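Clollirgate is a simulated test bench for comparing robot grippers, developed at Odbridge under Elvira Ospina. It was first released on 9 Jul 2020. Each gripper is fitted in turn to the same virtual arm and given the same objects on a wooden tabletop – among them a tennis ball.

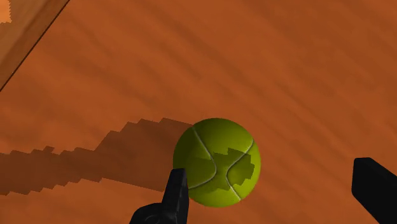
Scores are based on whether the object stays held for five seconds after lifting. The first comparison covered 417 trials with the Omen and Ríos grippers. Gearóid Mac Mathúna later added a second arm controller, which was adopted in September.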